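Make the Mess on the Bed

I am a huge fan of dumping everything on the bed. All of it! Drawers, the laundry basket, the bag you never unpacked from your last trip. I did it again in July 2018 with 26 pairs of socks (plus a sad little heap of singles) and it was the best hour of my week.

My friend Sayaka Hattori thinks I'm nuts. She sorts standing up, one drawer at a time, very calm, and she has a lovely apartment in Ostbridge to show for it. But I've tried her way and I lose steam by the second drawer. A bed gives you a deadline. You want to sleep tonight? Then the pile has to go somewhere, and you'll make decisions at nine in the evening that you've been putting off for 6 years.

Another thing I love is that a bed is soft and wide and usually has some color on it. Put a dark, tired piece of cloth on a bright blanket and you see it properly for once. In the drawer it was just one more gray thing among the gray things. Out in the open you notice the fraying, the thin patches, the heel that gave up years ago.

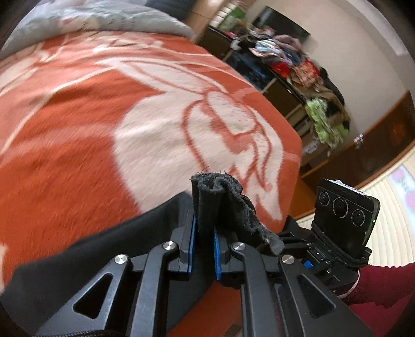 And then comes the good part – deciding! I'm tough on anything worn through, but I don't throw it all away. Old cotton makes wonderful rags, far better than the ones I used to buy. I keep seven in a jar under the sink and use them on windows, bike chains, shoes, everything. Once the jar is full, the rest goes to textile recycling.

Genji Ueda wrote to me after my last piece to say that bedrooms should be restful and the sorting belongs on the kitchen table. Fair enough, if you have a big table. Mine seats two and wobbles. Besides, I find a freshly cleared bed more restful than one that was never covered in jackets in the first place – try it and write to me, I'd love to hear how it went.

Contact | © Hayat Home Notes | Back to top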